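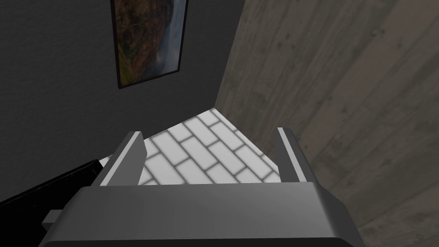
Gripper check, Arner cell - weekly list with my comments
Thu 9 November, filled in by Akua Korletey

1. Stop button and gate
Pressed the stop with the arm at crawl speed, then opened the gate and tried to start it. No start, good. The reset still wants a firm push, so don't jab at it and then come and find me!

2. Fingers, empty and open
OK. Both point forward as they should and the gap between them is clear. Do this one with nothing in the gripper, please, or you can't compare the two sides.

3. Finger pads
Wiped both with a dry cloth. A bit of shine on the left one (I wrote the same in February on the old pair, and those went on for ages). Leave for now.

4. Finger screws
Marked lines all still match up. I nipped one up a touch anyway and redrew its line, so if you see fresh pen that was me.

5. Housing
Grey cover is on and sits tight. Give it a gentle wiggle by hand - if it clicks, stop there and tell Aba.

6. Open and close, 9 times
Slow for the first 3, then normal speed. No sticking, no squeak. Aba Alhassan did the same test on the Lauritsen cell and got a hiss on closing, so listen out for that too.

7. Reach towards the corner
Jogged it slowly towards where the two walls meet. I'd still like the soft limit pulled in a little on that side, the wood-grain wall is nearer than you think when you're watching from the pendant. Aba has the note. Until she changes it, stay at crawl speed over there.

8. Floor
White tiles, so dropped screws ought to be easy to spot, but have a proper look under the arm as well. Swept and done.

9. Cable and hose
Followed both back to the base by hand. One tie had gone brittle, swapped it. Spares are in the Arnska box, second shelf.

10. Sign off
Passed, with item 7 open. Job number is 52 if you need to add anything. Pad order from Arura is still to be chased, I'll ring them after lunch.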